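Call for participants: comparing grippers and wrist cameras on furniture handles and metal fittings

Posted 2019-11-12 by Beril Çetinkaya, Povent

Povent is looking for people who can drive a robot arm in simulation and who have patience for small, repeated tasks. We compare grippers, wrist cameras and controllers on furniture parts: drawer pulls, hinge plates, brackets, latches and similar metal pieces. The work is done remotely, in a browser, and it is paid. You do not need a degree in robotics. You need steady hands, a good internet connection and the habit of writing down what you saw.

What we compare

In this round we have two grippers and two controllers. The first gripper is called Preltik. It has two straight fingers and closes in parallel. The second one is called Chien, and its fingers are a little shorter and softer at the tips. Both are simulated, with the same arm behind them, so you will not feel a difference in weight or speed from the arm itself.

The controllers are a normal gamepad and the Pullolano hand controller, which we lend to you for the time of the study. Every participant works with both. Some people like the gamepad at first and change their mind later, and some never change it. We are interested in both cases.

The camera sits at the wrist and looks forward over the fingers. We have a narrow view and a wide view. With the narrow view you see the target large but you lose the surroundings very fast. With the wide view it is the opposite, and thin parts become difficult to judge in depth. Please do not expect a second camera from the side. We know that it would help, and we have left it out of this round on purpose.

What you will do

Each session has 15 trials. In a trial the arm starts some distance away from a wooden furniture part with a metal fitting, and you are asked to approach it, close the fingers on the point which is named in the task text, and hold. Then you press the button for "finished", or the button for "gave up". Both are useful to us. After each trial there are four short questions about how sure you were of the distance, and one free text field.

The full set is 624 trials for each gripper, divided among all participants. Nobody has to do the full set. We ask for at least three sessions from each person, on different days, because hands and eyes get tired in a way that changes the results.

Who can apply

You should be 18 or older, and you should be able to read and write simple English. Experience with games, drones, cranes, sewing machines or any other work where the eye and the hand must agree is welcome. Experience with robot arms is also welcome, but please tell us how much, since we want a mixed group. If you have worked for a company that sells grippers, write this in your application. It does not exclude you, but we must know it.

You need a computer with a screen of normal laptop size or larger. A tablet is not enough. If you wear glasses, please wear them in all sessions or in none.

Payment and time

One session takes 70 minutes with the breaks included. The payment is per session and the exact amount for your country will be in the reply to your application. It is paid also for sessions in which you gave up many trials. If the software stops in the middle of a session, you are paid for the whole session and you do not have to repeat it.

Sessions start in December. You choose the hours yourself in the calendar which we send you.

An example of the starting view

The wrist camera is below the part in this type of trial, with the fingertips at the bottom and the metal post and plate under the wooden slab at the top. In the application we ask you to write two or three sentences on how you would move toward the post, and which distance you would find hard to judge. There is no correct solution. Please write it in your own words and do not make it long.
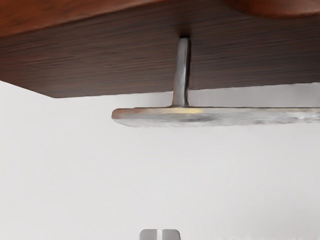

How to apply

Send us an e-mail through the contact form on the Povent page, with the reference number 735 in the subject. Please include:

your name and your time zone
which hand you use for the mouse
what kind of computer and screen you have
your experience, in a few lines
your sentences about the starting view

I read all the applications myself and I answer every one, also the ones which we cannot accept. If you have a question before you apply, use the same form and the same number - I will try to answer within two working days.

Beril Çetinkaya
Gripper comparison study, Povent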